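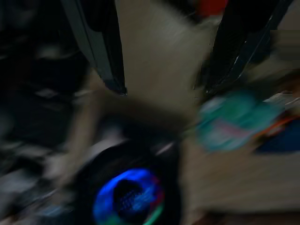
Blue ring on the round unit, table level. Teal toy to the right of it.

19 January 2018
Pocket-clutter table, Parnow. Lights low for now – Kjell wants them up to 50 next time. Ring shows fine, the soft stuff goes muddy.
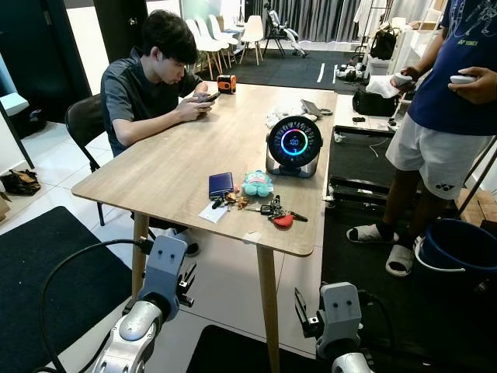 Item list needs redoing before Hrefna gets it. Two key bunches are both down as "keys", no good. Call the one with the red heart "heart keys", other one just brass. Wallet stays navy, not black – fix teh label. Tape measure OK as is. Ask Tùng re spare tags, we're down to 8.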